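Repair labels should state the cost of the part

Nov 14, 2019

Most arguments about the life of household goods concern the warranty. The warranty is a poor measure. It states how long the seller accepts liability, and says little about how long the object can be kept in use. A better measure is the price and supply period of the parts that wear first.

Luggage is a fair test. A hard shell seldom fails as a whole. The load falls on the wheels, the handle and the closure, all of them small against the case they serve.

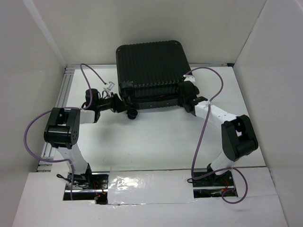 Black ribbed hard-shell case with caster wheel.

I compared parts lists from three sellers: Sakgate, Biltico and Durnon. Between them they had 776 products on sale in April. Spare parts could be ordered for 78. Where a part was listed, the supply period was usually left blank, so a buyer could not tell if it would be on sale the following year.

The usual objection is storage. A seller who promises parts for ten years must hold stock for ten years, and stock costs money. The objection has weight where each model has its own fittings. It has much less where an axle diameter or a screw spacing is shared across a range, and shared fittings are a design decision taken before the first unit is sold.
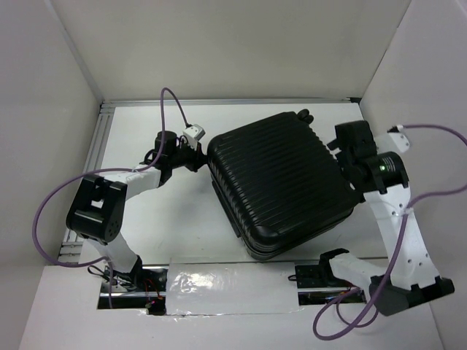

Benkirane, commenting on an earlier draft, objected that a listed part is of no use if the old one is riveted in, and that any label ought to give the tools needed as well as the price. I accept this. A rivet can be drilled out, but few households will do it, and the label should say so.

My proposal is therefore a single printed line on the box: the price of the part most often replaced, as a percentage of the full price, followed by the years of supply and the tools required. Above 20 per cent, I would expect most buyers to replace the whole item. The threshold is a judgement and could be set lower for cheap goods.

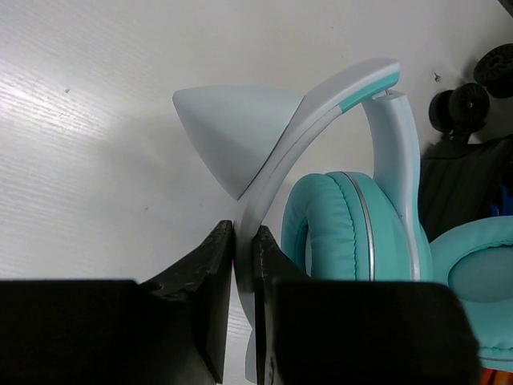
Small electrical goods

The same line would work here with one addition. Batteries and cushions should be listed separately, as they age at different rates.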